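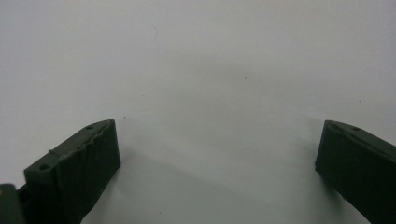

3.2 Shade naming under soft light

Respondents in Stultholm and Noltley were asked to name the colour of pale interior finishes without a reference card. Of the 234 forms returned, 115 came from people who had painted a room in the past year. Forms with no shade named were left out of the count, as in Memon's earlier survey. The words "white" and "off-white" made up almost 43 per cent of all answers, and "grey" was used mainly by the older group.

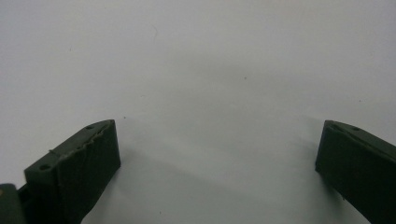
Agreement between respondents fell when a finish was judged over a large area. A single name hides the change in tone that even soft light leaves on a plain surface. In Figure 2 the upper part of the pale surface is a little brighter and cooler, and it turns slightly greyer toward the middle and bottom. A respondent looking only at the top could fairly write "white", and one looking lower down "light grey". We therefore scored the two names as a match wherever they were given for the same finish. This changed 34 scores. The Zaken scale, which treats them as separate classes, was not used for the totals in Section 4.

Comments (2)

Vasco Simões: Were the forms filled in by daylight or under lamps? The colour of the lamps would matter for the Noltley group.

paintdesk: Section 4 still lists "off-white" and "cream" as one class. Is that meant?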